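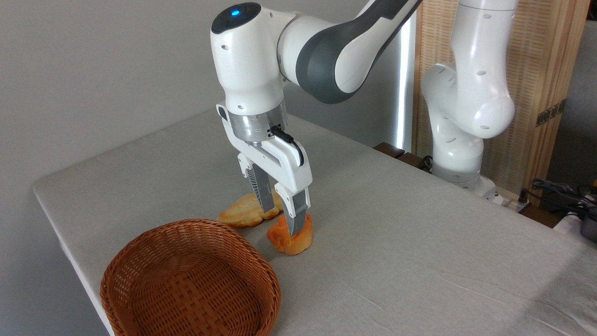
Bread and basket setup, gripper down on the orange roll.

Miranda bread set: questions I keep getting

I put the first batch of the Miranda recordings up in December and my inbox has been busy ever since (thank you, keep writing!). These are the ones that come up most.

What's in the set?
206 recorded runs of one arm doing a small tabletop job: pick up a piece of bread, put it in the wicker basket. Each run has the joint positions, the gripper opening, the video from the fixed camera, and one line of plain text saying what the job was.

Why bread?
I started with blocks and got bored, and so did the model, if you ask me. Bread is lumpy. A roll gives you a different edge to grab every time you turn it, and a long smooth bun wants a different approach from a round one. I wanted the learner to see all of that early on.

Who moves the arm?
I do, with a hand controller, sitting off to the side. Nothing in the set was scripted. You'll see me hesitate, back up, go in again at a new angle. I left all of that in, pauses included.

Do you keep the bad runs?
Yes! 43 of them have a failed grasp somewhere, and they're marked "miss" in the notes column. If you only want clean ones, filter on that. Please don't throw them out before you've tried training with them, though. My Cleltari runs got noticeably better at second tries once I mixed them back in.
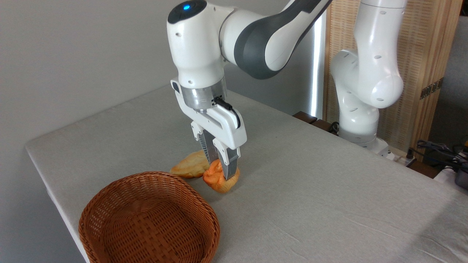
Fingers closed on the orange roll, paler bun behind it.

How do you decide where a grasp starts and ends?
Start is the first moment both fingers touch the bread. End is when they let go. It sounds simple until you have a roll sitting right up against its neighbor, and then I'm scrubbing back and forth through the video like a crazy person. I label every run twice, a few days apart, and if my 2 answers don't match I go with the later one.

Does the bread always start in the same spot?
Nope. I move it between runs, and sometimes I put two pieces close together on purpose so the arm has to deal with a bit of crowding. The basket moves too, but less.

Can I use this with a different arm?
Someone at Plastberg did, and told me they needed nearly 100 runs of their own on top before it felt steady. Expect to redo the gripper scaling at the very least. The script for that is in the Lerkiden folder, along with my slightly grumpy notes.

Can I send you my own runs?
Please do. Same column names, one folder per run, and tell me what you were picking up. Zip files are fine. I usually get to them in the evening, after 8 or so, so give me a little while to write back.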